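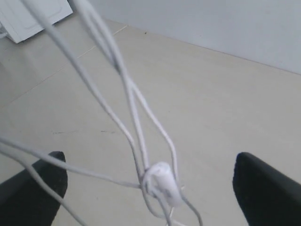
Thin white cable with its slider, over a tiled floor.

Drotlow Wired Earphones, White

Sold by Miah, Idasbridge
In stock
Plug: 3.5 mm
Cable length: 147 cm
Weight: 13 g
Returns: 90 days, opened or not

We sell four kinds of wired earphone and this is the cheapest. It is also the one we get asked about most, usually by people who have read the maker's own leaflet and want to know how much of it to believe. Some of it, is our answer. We have left the leaflet's adjectives out of this page and put in what we think after a year of selling them and wearing them in the shop.

Sound

The leaflet says "studio clarity". We have no idea which studio. Voices come through cleanly, so radio, audiobooks and phone calls are fine, and that is what most of our customers use them for. Music is decent at low and middling volume. Turn them up and the top end gets hard, with cymbals sounding like someone shaking a cutlery drawer. Bass is present if the tips seal properly in your ear and more or less missing if they don't, so try all the tips in the packet before you write in to complain about it. We did the same and the large ones fixed it.

If you already own something that cost three times as much, you will hear the difference. If you own the pair that came free with a phone years ago, you may not.

The cable

"Tangle-resistant" is printed on the packet. We would like to see the test. Any thin round cable will knot itself in a coat pocket, and this one does it about as quickly as the others we sell. The coating is smooth, so knots pull out without much of a fight, and we'll give it that much credit.

The slider is worth using. Push it up towards the earpieces before you put them away and the two thin upper strands stay together, which cuts out the worst of the mess. Then wind the whole lot loosely round three fingers. Don't wind it tightly round the player or phone, with the plug still in. Nearly every dead pair that comes back to us has failed within a thumb's width of the plug, and tight winding is how most of them got there.

The slider does loosen with use. On our oldest pair it now drifts down on its own when you walk. A small turn of tape underneath holds it, though it looks terrible.

White shows the dirt. Newsprint, make-up and denim all leave a mark, and a damp cloth gets most of it off but never the whole lot. The black version hides this better and costs the same.

The remote

One button. It plays, pauses and answers calls on most phones we have tried. Two presses should skip to the next track, and on some older players it does nothing at all. There is no volume control, whatever the picture on the old packet suggests. The microphone is good enough for a call indoors. In wind it is hopeless.

Will they fit my phone?

Only if your phone has a round headphone socket. Many newer ones don't. You can use an adapter, and we stock the Lirura one, but be aware that adapters vary and the button may stop working through it. Please check before ordering. We would sooner lose the sale than post them out and have them posted back.

How long do they last?

The maker claims the plug is good for up to 400 insertions. That sounds like a lot until you work out that someone plugging in twice a day would get there in under seven months. In our experience the plug outlives the claim and the cable goes first. Treated gently, expect a year or two. Treated the way teenagers treat them, expect a term.

They can't sensibly be repaired. You can solder on a new plug if you are handy, but the wires inside are very fine and coated with enamel that has to be burnt off first, and a new plug costs a fair slice of what the earphones do.

In the packet

One pair of earphones
Tips in small, medium and large (medium fitted)
Drawstring pouch, thin
Leaflet, see above

Who they suit

Anyone who wants a spare pair for the desk drawer, the hospital bag or the bus, and who is tired of charging things. There is no battery, nothing to pair and no app asking for your email address. People who want them for running should look elsewhere - the cable bounces and tugs, and the maker makes no promises about sweat.

Returns and postage

You have 90 days to send them back. Opened packets are accepted, but for obvious reasons we can't resell the tips, so please return all of them, used or unused. Orders placed before 2 p.m. go out the same day. Collection from the Idasbridge shop is free, and you can try the demonstration pair at the counter, with clean tips, before you pay.

You may also want

Drotlow Wired Earphones, Black
Lirura Headphone Adapter
Spare tips, mixed sizes
Hard case, small (does more for the cable than the pouch will)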